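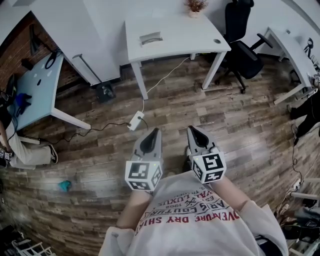

Munton、共同オフィス「Tamihana」の机まわりと配線を一新
配線整理サービス「Ello」の受付も7月より開始いたします

2026年5月28日　文：Munton 広報担当

共同オフィスの運営を行うMuntonは、当社の部屋「Tamihana」において、机の配置と電源の配線をすべて見直しました。あわせて、この作業のやり方を他の会社の皆様にもご利用いただけるように、配線整理サービス「Ello(エロー)」として7月より提供いたします。机の仕様の検討には、家具工房のFetardに協力していただきました。

Tamihanaは、赤いれんがの壁と木の床をもつ、天井の一部が斜めになっている部屋です。天井の配管は隠さずに、そのまま見せています。私たちは最初にこの部屋を見たとき、この雰囲気をできるだけ変えないで使いたいと考えました。そのため、壁に新しいコンセントを増やす工事は、今回も行っておりません。その代わりに、床のうえの電源タップから机へ、机から機器へという電気の通り道を、ひとつずつ決めなおしました。

■ 見直しのきっかけ

Tamihanaをご利用の皆様には、以前から、退室のときに短いアンケートへのご記入をお願いしております。これまでにほぼ200件の回答をいただきました。椅子や空調についてのご意見もありましたが、私たちが一番多く読んだ言葉は「コード」でした。「椅子の車輪がコードを踏む」「充電器のコードが机の後ろに落ちて、拾うのが大変」「どのコードが自分のものか分からない」などのご意見です。

正直に申し上げますと、私たちは最初、この問題を小さいことだと考えていました。長いコードは巻いておけばよい、という張り紙を出したこともあります。張り紙は長く続きませんでした。巻いたコードは次に使う方がほどきますし、ほどいた方は、元の巻き方を知りません。また、巻いたコードを置く場所も決まっていませんでしたので、机のうえに残ったり、棚の中に入ったりしていました。

そこで、スタッフがお客様のいない時間に、部屋の中のコードをすべて外して、何につながっているかを紙に書きました。つながる先のないコードは取り除きました。長すぎるものは短いものに替えました。この作業は思ったよりも時間がかかり、計画から終わりまで4週間が必要でした。途中で机の位置も変えることになり、そのたびに紙を書きなおしたためです。

■ 机について

Tamihanaで使用している机は、白い天板と白い脚の、形の簡単なものです。天板の角は丸くしたものがあり、狭いところを通るときに体が当たっても、比較的痛くありません。天板の端には四角い切り欠きがあり、コードを下から上へ通すことができます。別に、丸い配線穴もあります。切り欠きのほうは太いプラグも通りますが、丸い穴のほうは細いコードに向いています。この違いを利用して、電源は切り欠き、通信や充電の細い線は丸い穴、という規則を作りました。

この規則はとても単純ですが、効果は私たちの予想より大きいものでした。机の下に手を入れたとき、触っているコードが電源か充電かを、位置で判断できるようになりました。机の下をのぞくために床に膝をつく回数も、掃除を行うスタッフの話では減ったそうです。

Fetardからは、切り欠きの角の処理についても助言をいただきました。コードは同じ場所で何度も曲がりますので、角が立っていると被覆が早く傷みます。Fetardの工房では、角を指でなでて、引っかかりがなくなるまで仕上げることを基本にしているそうです。私たちも納品のとき、同じように指でなでて確認いたしました。機械で測る方法もあると思いますが、毎日の点検でできる方法のほうが、私たちには合っていました。

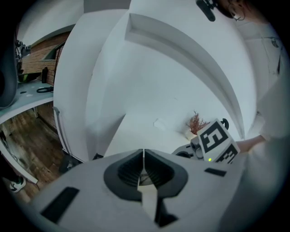

机のうえに何を置くかについては、社内でも意見が分かれました。広い作業面が必要なお客様にとっては、何もないほうが便利です。一方で、白い天板と白い壁だけが続くと、どこか病院の待合室のような感じがする、という声もありました。話し合いの結果、飾りは天板の奥のほうに、底の小さいものを置くことにしました。白い小さな鉢から赤茶色の細い枝が広がっている植物は、その考えで選んだものです。枝は上のほうで広がりますので、場所をとるのは鉢の分だけです。奥に置いておけば、ノートパソコンや書類を広げる手前の場所は残ります。お客様がご自由に動かしても問題ありません。掃除のときは鉢を持ち上げて、下を拭いてから、戻します。

照明についても少し変更いたしました。天井の蛍光灯はそのままにして、机には黒い照明を用意しています。机に挟んで固定する形のものは、天板の面積をほとんど使いません。コードは支柱に沿わせて下におろし、机の後ろ側へまとめます。照明の向きは、お客様がお帰りになるときに戻していただく必要はありません。次の方が好きな向きにお使いください。

床に置くものについては、できるだけ少なくすることを目標にしました。ただし、完全になくすことは、壁のコンセントの位置の関係で難しいです。電源タップは、お客様が歩く場所から離して、机の近くに置くようにしています。お使いの途中で場所が変わることはありますので、スタッフが毎日の終わりに元の場所へ戻しています。戻す場所を記録した図は、受付の引き出しに入っています。

■ 配線整理サービス「Ello」

Elloは、今回の見直しで私たちが行った作業を、そのままの順番で行うサービスです。特別な道具はほとんど使いません。作業の前に、担当者がお部屋に伺い、机と電源の位置を紙に書きます。その次に、コードを外して、使うものと使わないものに分けます。使わないものはお客様に確認していただいてから、箱に入れてお渡しします。私たちが勝手に処分することはありません。

そのあと、机の切り欠きや穴を見て、どの線をどこに通すかを決めます。切り欠きのない机の場合は、後ろの脚に沿わせる方法をおすすめしています。天板に新しく穴をあけることもできますが、この作業はFetardにお願いすることになりますので、別のお見積もりになります。賃貸の家具の場合は、穴をあける前に、かならず家具の持ち主の方のご了解をお取りください。

作業が終わりましたら、配線の図を一枚お渡しします。図は手書きのままです。きれいな図面にしてほしいというご要望もございましたが、お客様が自分でペンで書き足すことができるほうが長く使える、と考えております。机を動かしたとき、古い線を消して、新しい線を書いてください。

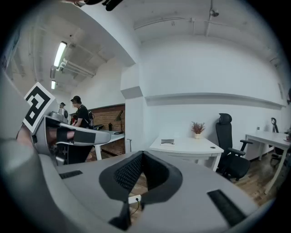 仕事をしている途中の部屋でも、作業をお願いできますか。

お引き受けできます。電源を切る必要のある机から順番に、お客様と時間を決めて進めます。お仕事を止めていただく時間は机ごとに短く済みますが、部屋全体では時間が長くなりますので、お急ぎの場合はお休みの日のご予約をおすすめいたします。サーバーや医療機器など、電源を切ることができない機器につながる線には、私たちは触れません。事前にお知らせください。

Elloの最初の受付は、20室までとさせていただきます。担当者の人数がまだ少なく、一つの部屋に時間をかけたいためです。お申し込みが多い場合は、順番をお待ちいただくことになります。対象は事務所、教室、共同の作業部屋などで、ご家庭のお部屋は今のところ対象外です。料金は部屋の広さではなく机の数で決まり、最初の訪問のときにお見積もりをお渡しします。お見積もりのあとでお断りいただいても、費用はかかりません。

■ ご自身で行う場合の手順

サービスを利用しないで、ご自身で整理をしたい方もいらっしゃると思います。私たちがTamihanaで行って、よかったと思う方法を少しご紹介いたします。

まず、コードの両方の端に、同じ色のテープを巻いてください。名前を書いたラベルもよいのですが、机の下の暗いところでは字が読めません。色は、机ごとに変えるよりも、機器の種類ごとに変えるほうが、机を移動したあとも役に立ちました。

次に、机の後ろで余ったコードをまとめます。電源のコードは、きつく束ねないでください。余りが多いときは、短いコードに交換するのが一番安全です。私たちは結束用の面ファスナーを使っていますが、最初に買ったものは幅が広すぎて、切り欠きを通りませんでした。買う前に、切り欠きの大きさを測ることをおすすめします。 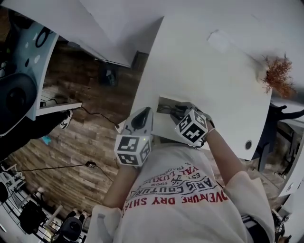 切り欠きにコードを通すときは、プラグの大きいものから先に通します。小さいものを先に入れますと、あとから大きいプラグが通らなくなり、全部やりなおしになります。私たちはこの失敗を二回しました。通したあとは、机のうえに出る長さを手のひらの幅くらい余分に残してください。短くしすぎますと、機器を少し動かしただけで、コードが下に落ちてしまいます。

最後に、椅子に座って、前後に動いてみます。車輪がコードに触れる場所があれば、その場所だけ直します。立って見ているときには気がつかない場所が、たいてい一か所はあります。

■ 見学会のご案内

Tamihanaの机と配線をご覧いただける見学会を、7月に開催いたします。開始は午前11時です。ご説明は短くして、残りの時間は、机の下を自由に見ていただく時間といたします。動きやすい服装でお越しください。床に座ることがありますので、膝の出る服はあまりおすすめしません。日程は、お申し込みの方に直接ご連絡いたします。参加は無料です。

会場ではFetardの天板の見本に触れることができます。角の仕上げの違うものを用意いたしますので、指で比べてみてください。Elloのご相談も、当日その場で受け付けます。お部屋の写真か、簡単な間取りの図をお持ちいただけますと、お話が早く進みます。

■ 今後の予定

Tamihanaでは引き続き、お客様のアンケートを読みながら、机まわりの改善を続けます。次に考えているのは、椅子の高さと机の高さの関係です。また、忘れ物の充電器の保管についても、返却の方法を準備しております。心当たりのある方は、どうぞ受付で声をおかけください。

■ Muntonについて

Muntonは、小さな共同オフィスの運営と、家具の貸し出しを行う会社です。古い建物の部屋を、なるべく元の姿のまま使うことを方針としております。

このリリースに関する取材、見学会のお申し込み、Elloのご相談は、下記の広報担当までお問い合わせください。文章の転載は自由ですが、ご連絡をいただけますと嬉しいです。

シェア 11　コメント 4

お問い合わせ：Munton 広報担当　｜　© Munton　｜　ページの先頭へ戻る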